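The night the arm wouldn't let go

So, the fault I moaned about last time has a name now. Saskia Tawhiri and I have been calling it the sulk. We're teaching our arm at Skastside to tidy a table, toiletries in the dark basket and fruit left well alone in the other one, and on run 844 it lowered a bottle, stopped dead and kept squeezing. No error, no beep, nothing in the log except the same grip reading over and over!

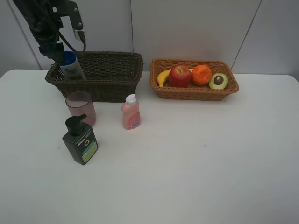

Can you just pull the bottle out when the gripper freezes?

Please don't, at least while the motors have power. Hit the stop button, cut the supply to the arm, and support whatever it's holding before you open the fingers by hand.

I learned that one the daft way (sore thumb, no lasting harm, Saskia very cross). Ewan McPhee went through the log with me over a pot of tea and spotted that the "open" command was going out before the arm had reported it was down. The controller threw it away and then sat there waiting for a reply that never came. Our timeout was meant to be 500 milliseconds, but I'd put it in the wrong settings file, so there wasn't a timeout at all. Lovely.

It's in the right file now, and a missed reply makes the arm stop and shout about it. I've also turned the grip force down, and the stop button has moved to my side of the bench, where I can reach it without leaning across.
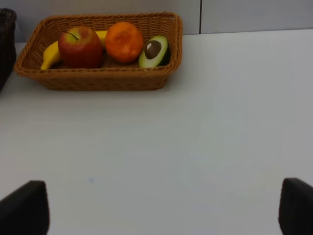 Banana, apple, orange and half an avocado, from between the gripper fingers.

Next job is running the whole lot again from the start with the new settings, and Saskia has bagged the chair nearest the button.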